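### 3.2 Wrapping and setting out loose fruit

Standdale kitchens receive mixed fruit each Monday. Staff should complete the steps below before any fruit is placed in the Forsberg cabinet.

1. Spread a clean cloth over a padded surface. Patterned household cloths are acceptable.
2. Sort the fruit by size and set aside any piece with broken skin.
3. Wrap each small fruit separately in clear film. Large oranges may be left unwrapped.
4. Lay the fruit in a loose row, so that the colour of each piece can be checked through the film.
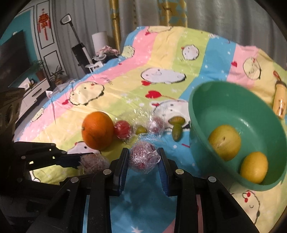
*Section prepared by Fidelina Huanca, Drimier Catering Services*

A large orange may share a row with smaller wrapped fruit, as it does on the striped cloth. Film that has come loose should be gathered up before the fruit is moved.

**Note:** Film crinkles readily on round fruit. Creases are acceptable – gaps are not.

5. Turn each wrapped piece once and press down any open folds.
6. Transfer the fruit to the tray, no more than two layers deep.

**Caution:** Do not drag fruit across the cloth. Lift each piece clear of its neighbours.

Cloths are to be laundered after use. Replacement film is ordered from the Drestberg store under item 241.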